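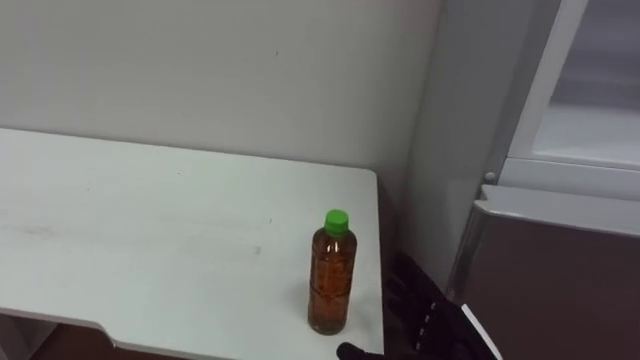 Measured the gap beside the appliance again before breakfast. With the table pushed back so that its rear edge sits along the wall, the opening at the right-hand end takes a hand but not the crate, and the crate is 5 mm too wide. I had hoped the first reading was wrong. The top wants cleaning as well, as there are grey smudges over the left and middle and a few dark specks towards the back. The bottle with the green cap is standing close to the right edge, which is the side I need to work from, so it will have to go to the other end before I start on the clips.

February is a poor month for this job. The room stays cold until noon and the filler Kyu-ri left me takes twice the time on the tin to go off. I tested a thumbnail of it on a scrap of board at 7.40 and it still took a print at eleven. Will not use it on the front edge until the heater has been on overnight.

Notes on the top, for when I order:

- Overall length 739 mm, taken twice with the steel rule.
- The stepped notch in the front rim stays as it is. Squaring it would mean recutting the whole edge.
- Scuffs: try warm water and a little washing-up liquid first. If they stay, the Dredier paste, on a small patch.
- Feet: back pair 9 mm packing, front pair none. Check with the level after any move.

Rang Ataberk at lunch about the crate. He says the Cakport ones are narrower but shallower, and the lids bow if two are stacked. I do not stack them, so that is no objection. He will bring one over so I can try it in the gap. Asked him for the old one back at the same time and he had forgotten he had it.

Afternoon spent on the meter cupboard. Reading 2,716, written on the card inside the door. The hinge still binds at the top. Took the pin out, cleaned it, greased it, refitted it, and it binds slightly less. The frame may be out of true, in which case the pin is a waste of time.

Daryna wants the table clear by the evening for cutting out. Told her she can have the left two thirds. Need to buy cloths, a new blade for the small plane and a bulb for the landing.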